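Preparing the Work Area Before a Laundry Pickup Run

At Himdale we follow the Akmont rules for home robots. They are short, but people often skip the first part and go directly to the grasp. Please do the steps in order. The full check needs 4 minutes.

Step 1. Put the basket on the floor in front of the robot, between the two grippers. Keep it away from the arm of the sofa, so that both fingers have free space on their way down.

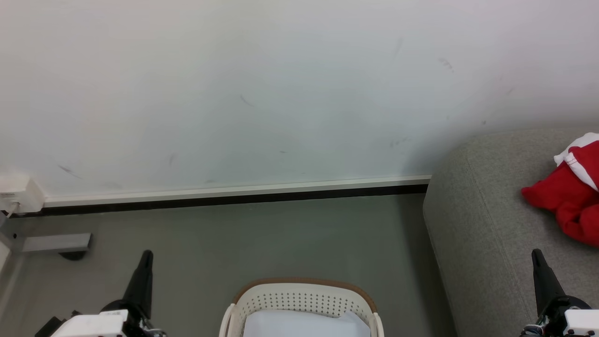
Written by M. Ghaffari
Safety trainer, Himdale

Step 2. Look for cables. A thin cable at the wall outlet is easy to forget. If it comes near the path of the arm, move it before you enable the motors. Clothes on the sofa may stay there when they are not part of the task, but write them in the run sheet.

Step 3. Open the gripper fully and check the wrist view. Both fingertips must be visible, with a clear gap between them. The side of the sofa can look very near from this camera, therefore do not judge the distance only by eye. Read it in the Grarau panel and stop if it is under 41 mm.

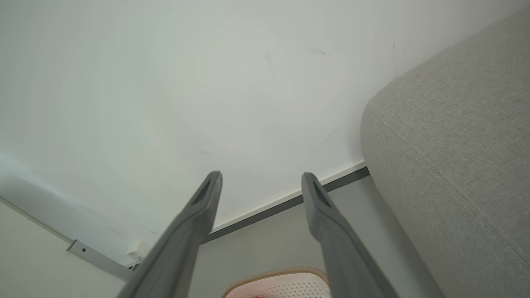
Step 4. Say "arm live" loudly and wait for the answer of the second person. One hand stays at the stop button during the whole run. After 3 failed grasps, disable the motors and begin again from Step 1.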